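Muslin

Muslin is a plain-weave cotton cloth, and I've been fond of it ever since I ruined my first square of it straining jam (blackcurrant, don't ask!). It gets its name from Mosul, though the finest stuff came from Bengal.
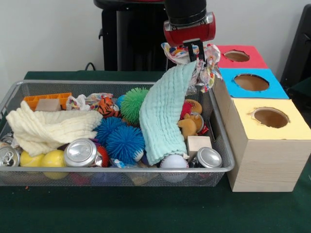

Everyday uses

Babies, cheese, puddings, dressmakers' trial runs – it does the lot. The crinkly kind has two layers caught together here and there, and I never iron mine. 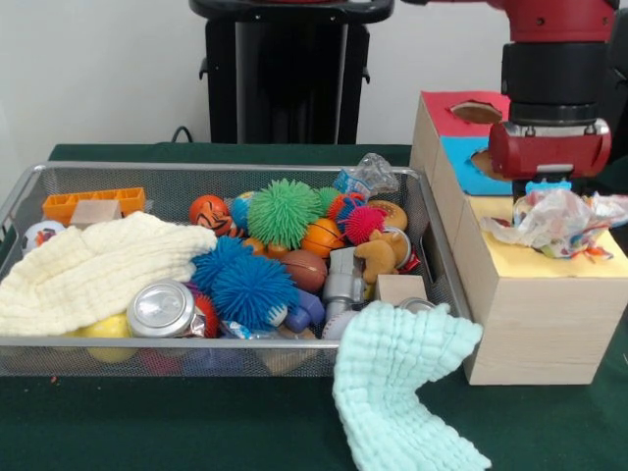

Cream muslin with a puckered weave, draped over a wire basket.

Related articles
Calico
Cheesecloth
Voile

Comments
Gertraud Pfister: Mine went stiff after one boil wash, any ideas?
Casoddale: Try less powder, Gertraud, and a good shake before you hang it up.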